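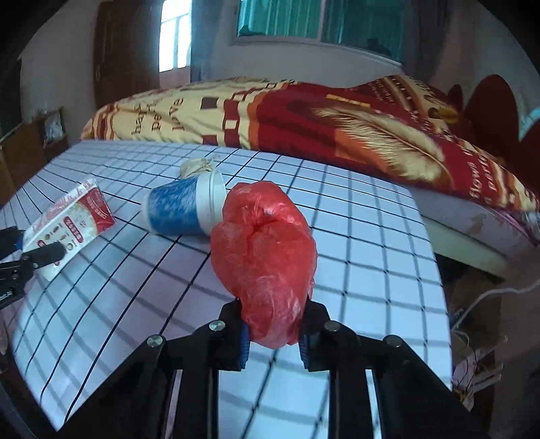

Dec 26, 2023
By Bijan Vahidi

Zundel had told his sister he would have the back bedroom cleared by noon, and at eleven he was still on the table. He had not started the closet. The bed was made up with the thick comforter, the red and orange one with the cream and yellow in it, and he kept sitting down on it when he should have been standing. There was a red plastic bag, bunched up and full of creases, and a paper cup with blue speckles lying on its side next to it. He looked at the cup for a while and then at the small beige bundle behind it, knotted at the top, with threads sticking up out of the knot.

He knew the bundle. Their mother had tied it in April, the week she moved out of the house on Drukgate and in with him. She had tied up a lot of things that week. Most of them were buttons or keys.

"Did you open it?" Khosravi said from the hall. She had married his sister's oldest boy and everybody in the family called her by her last name, even the boy.

"No."

"Are you going to?"

"I'm doing the trash first."

She came in and leaned on the door frame. She had a roll of tape on her wrist like a bracelet and 11 boxes taped up behind her in the hall, numbered in marker. He had taped one.

"The man from Nonolero comes at noon," she said. "He charges by the hour after that."

"I know what he charges."

"So put it in a box, closed. Your sister can open it."

He thought that was fair. He also thought his sister would open it in her kitchen with the radio on, over the sink, and call him that night to say what it was. He didn't want to hear it over the phone.

He picked at the knot. It was tight, and his nails were short. Khosravi didn't offer to help. She looked over at the white and red carton on the table and asked whether it was trash too, and he said to leave it, he would go through that after.

The knot gave. Inside was a door key, a brown button, and a bus ticket folded in four. The ticket had a number on it, 3337, and nothing else he could read. He turned it over. The back was blank.

"What is it?" Khosravi said.

"A key."

"To what?"

"Drukgate, I guess. They changed the locks."

He put it all back in the cloth and tied it, not as well as she had, and put it in his shirt pocket — it made a lump there. Then he stood up from the bed and asked for the tape.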